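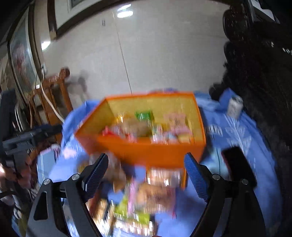
When a gripper lets go: tips for sorting packets without splitting, pinching or dropping

We sort a lot of snack packets with grippers, both the squeeze-handle kind you hold yourself and the small motor-driven arm that does the same job on its own. In July the arm had a bad fault, and these are the habits we changed afterwards. Most apply to either tool. If you only use a hand-held one, skip the part about the stop button.

What went wrong

The arm was moving packets from a heap into a crate. The left finger pad had worked loose at the lower end and was turning a little each time it closed. The controller reads how far the fingers have shut, and with the pad turned it read a gap where there was a packet. It closed harder. Two packets split, and the arm carried on with crumbs and oil on both pads, so everything after that slipped. One packet went on the floor. Lok-yiu Hung reached in to pick up another that was hanging over the crate rim and the fingers shut on the side of her thumb. She had a bruise and a black nail. It could have been a good deal worse, as the arm had not been stopped, only paused, and a pause on ours ends by itself.

Checking the pads

Do this before you start and again after a break. Hold each pad between finger and thumb and try to twist it. There should be no movement at all. Then push it from the tip towards the base. If it slides, take it off, clean both faces with a little washing-up liquid, dry them and refit it.

Grip pads go shiny before they go slack. Look at them sideways under a lamp. A textured pad that has worn smooth in the middle will still hold a cardboard box quite well and will drop a foil packet, so don't test with a box.

Replace pads in pairs. Satish Fernandes tried one new and one old to save money and the packets came out crooked every time.

Checking the bolts

Put a dot of nail varnish across each bolt head and on to the arm beside it. If the two halves of the dot no longer line up, the bolt has turned. Any bright colour will do on black parts. Tighten with the proper key and don't lean on it. Small bolts strip easily and a stripped one is an afternoon's work.

The left linkage on our arm had a loose bolt as well as a loose pad. We found it only when we took the finger off, and it had probably been loose for weeks.

Setting up the table

Put a cloth down. Packets slide on bare wood or plastic and the fingers chase them. A cloth with a bit of weight is best, and pull it flat, as a ridge will catch a fingertip. Clip it at the corners if the table is narrow.

Keep the heap close to the crate. The longer a packet is in the air, the more chances it has to drop.

Use a crate with a rim you can see easily. Ours kept getting knocked when we had a clear one.

Run cables off the back of the table if they will reach. If they won't, tape them down along the whole length and not just at the ends. Phones, cups and keys should go somewhere else before the motor is switched on. It's an easy rule to forget, and we have it written on the wall by the switch now.

Don't fill the crate to the top. Packets stacked above the rim get hooked by the fingers on the way out, and that's when people put a hand in.

How hard to squeeze

Start too light. Lift a packet an inch, and if it drops, go up one step. Puffy packets need the least, and it helps to take them by the sealed end, where there is no air to burst. Bars and anything firm can be held across the middle.

Open the fingers wider than you think you need when going into a heap. Narrow jaws push the top packet away or take two together.

If you are using a hand-held gripper, slow down over the heap. Jui-lin Chiu's rule is to stop the tool dead above the packet, then close, then lift, with a clear gap between each. It feels slow for the first ten minutes. After that you drop so few that you finish sooner.

Pause and stop

Pause is for looking. Stop is for touching. If any part of you is going between the fingers or over the crate, press stop and then switch off at the wall. Wait until the fingers go slack before reaching in.

Keep the stop button on the side of your weaker hand and don't let a chair get in front of it.

After a split packet

Stop, wipe both pads, wipe the cloth, and put the split packet in the bin straight away. Salt and sugar get into the joints if left. Use a dry paintbrush on the linkage first and a damp cloth second. Oil on a pad needs washing-up liquid, and plain water just spreads it.

Write down the time and what you were picking up. Our notebook had 2 slips noted in the week before the accident, both from the left side, and we hadn't read back through it. We now read the last page aloud before switching on.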